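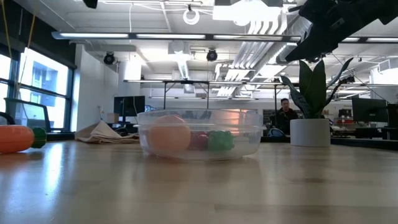 The carrot and the plastic bowl, on the wooden table.

The Bus from Hedlow

Reading time: 2 min

When my mother went to the hospital in Cassim, I was sent to live with my aunt Menaka. I was nine years old. The bus from Hedlow took the whole morning, and I held my bag on my knees because I did not trust the shelf above my head.

Aunt Menaka was waiting under the roof of the station with an umbrella, although it was not raining. She did not kiss me. She looked at my shoes and said, "You have grown, Anwara. We will have to buy you other ones."

Her house had two rooms and a kitchen. She gave me the room with the window and slept herself on the long chair near the stove. I heard her at night, turning from one side to the other, and the chair complained each time.

In the first week I spoke very little. I ate what she put in front of me, I washed my plate, and after that I sat on the step and watched the road. I knew the Hedlow bus by its sound. It came down the hill at four o'clock and the driver always changed the gear too late. 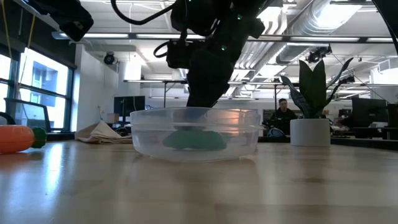
"She is not on it," my aunt said from the kitchen, the first time. She did not say it in an unkind way. The second time she said nothing, but she came out and sat beside me with a basin of beans, and we cleaned the beans together until the bus had gone.

After this it became our habit. She had always some work for the hands: beans, or buttons, or wool that had to be made into a ball. While we worked she told me about my mother when she was a girl. Once my mother had walked to Basano, 15 kilometers, to see a dance, and arrived when the musicians were already putting away their instruments.

"What did she do?" I asked.

"She asked them to play one more. She was standing there with her shoes in her hand. What could they do?"

"Did they play it?"

"Two," said my aunt, and she bit the thread.

In January a letter came. My aunt read it standing, then she sat down and read it again. She folded it very small and put it in the pocket of her apron, and she asked me if I wanted an egg.

I said yes. I was afraid to ask anything else. She broke the egg into the pan and we both looked at it.

"The doctor writes that she can walk now to the end of the corridor," she said finally. "And back."

"How long is the corridor?"

"I don't know. He does not write it."

At four o'clock I went to sit on the step. It was cold, and my aunt brought her coat and put it over the two of us. The bus came down the hill. The driver changed the gear too late. I was thinking about the corridor, and I made it longer and longer, until it had trees on both sides and reached as far as our gate.

More stories
The Salt Seller
My Uncle's Radio
A Room in Basano
Three Letters, One Stamp

Contact | © Faneo Short Stories | Back to top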